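Pad wear and off-center closing on hand-held gripper, cotton swabs are the worst
Board: Grippers and end effectors > Maintenance

kvam_bench
We run two of these hand-held grippers at Flurncombe, sorting small household stuff and toys into bins. Blue finger pads, two linkage arms, four screws per arm.
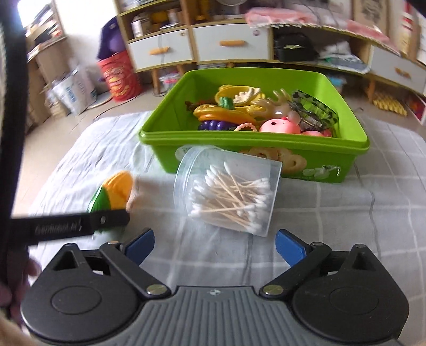

Unit A closes fine. Unit B has started closing to the left. With nothing between the pads you can see the right pad arrive late, and by the time they touch, the contact point is a few millimeters off center. On big toys it makes no difference. On thin things like a single swab stick it's a miss more often than a pick, and when it does pick, the stick rolls and comes out at an angle.

What I have done so far: wiped the pads with isopropyl, checked the trigger travel, swapped the pads left to right. The offset stayed on the same side after the swap, so I don't think it's the pads. Before I pull the housings apart, is there anything else to look at from the outside?

dowelpin
Arm screws. Check all of them, both sides. Ours walked loose on the right arm and it looked just like what you describe. Put a driver on each one and see if it moves with light pressure. If one turns, take them out one at a time, clean off the old threadlocker and put in a small drop of the low-strength kind. Do not use the high-strength stuff. You will be back in there before the year is out and you'll strip the heads.

stillwater_ops
Would agree on screws first, but do the play test before you touch anything. Hold the body against the table edge so it can't move, grab one pad at the tip and push it in and out. Then the other. Write down which one has more play. If you tighten first you lose the information and you won't know if the screws were the cause.

kvam_bench
Did the play test at lunch. Left arm has next to none. Right arm has a small click, both directions. Two of the screws on the right turned with finger pressure on the driver. Left side was all tight.

dowelpin
There you go.

marlowbit
I would not stop there. A click in both directions can be the screws but it can also be the pivot inside the housing. On the Zorside rig we had the same click, tightened the screws, it went away for a week, then came back worse. When we opened the housing the bushing was egg shaped. The loose screws had been letting the arm rock and that had worn out the hole. So tighten, yes, but test again after a few days of real use.

dowelpin
Depends how long it ran loose. If they caught it early the bushing is fine. I would not tell someone to open a housing on a tool that might only need threadlocker. Half the gripper problems on this board started with somebody opening a housing.

marlowbit
Didn't say open it. Said test it again.

dowelpin
Fair enough, I read that too fast.

tallgrass
Different point. OP, how are you closing on the swabs? If you go into a full jar of them with the pads wide open you are pushing a lot of sticks sideways with the outside of the pads, and all of that load goes into the arms at the worst angle. Come in from the top with the pads mostly closed, open just enough for one or two tips, then close. It is slower. We also moved swabs to the end of the session so that if something drifts it doesn't ruin the bin work.

kvam_bench
We go in wide open, so that's something to change. The operators were told to start from full open every time so the trigger readings would match between runs.

stillwater_ops
Keep the full open start then, just do it away from the jar. Open all the way, let it log, close down partway, then go in. Your start reading is the same and you're not plowing through the sticks.

cornina2
Has anyone had luck with softer pads for this? We tried the softer ones from Cornina and they held thin sticks much better, but they picked up cotton fuzz like crazy. Had to wipe them every 11 picks or so before the grip went off. Went back to the standard pads.

tallgrass
Same here with fuzz. Masking tape gets it off faster than a cloth. Press and peel, then one wipe with alcohol. Don't use the sticky lint rollers, they leave something behind and the next pick slips.

marlowbit
I'd stay off alcohol for daily cleaning. It dried our pads out and the edges went hard. Damp cloth every day, alcohol once a week.

tallgrass
We have wiped ours with alcohol every day since last August and they're still soft. Might be a different pad material.

marlowbit
Might be. Ours came from an older batch.

kvam_bench
Update. Took the right arm screws out one at a time, cleaned them, low-strength threadlocker, left it overnight. Did the left side too so both are the same. The click is gone and the pads now meet in the middle as far as I can tell by eye. For a better check I closed it on a strip of carbon paper over white card and got two marks that line up. Ran the jar from the top with the pads mostly closed like tallgrass said and the misses dropped a lot. Still some roll on single sticks.

stillwater_ops
Keep that card. Date it and tape it inside the tool case. Do another one every Wednesday or whatever day you do your checks, and lay them side by side. You'll see the drift long before the operators complain about it.

dowelpin
And put a paint pen line across each screw head onto the arm. Then checking takes a few seconds and you don't need the driver.

kvam_bench
Paint pen is done on both units. I recalibrated the opening width on B as well, since the closed position had shifted after tightening. It was reading a small gap with the pads touching.

marlowbit
Good catch, I forgot to mention that one. Any data from while it was loose will have the same offset in the width, or worse, one that changes. Worth marking those runs.

kvam_bench
Yes, we have over a week of runs from unit B that I need to go back through. Will post the next carbon strip when I have it. If the click comes back I'll open the right housing and look at the bushing.

cornina2
If you do open it, please post what size the bushing is. I asked in the parts thread and never got an answer.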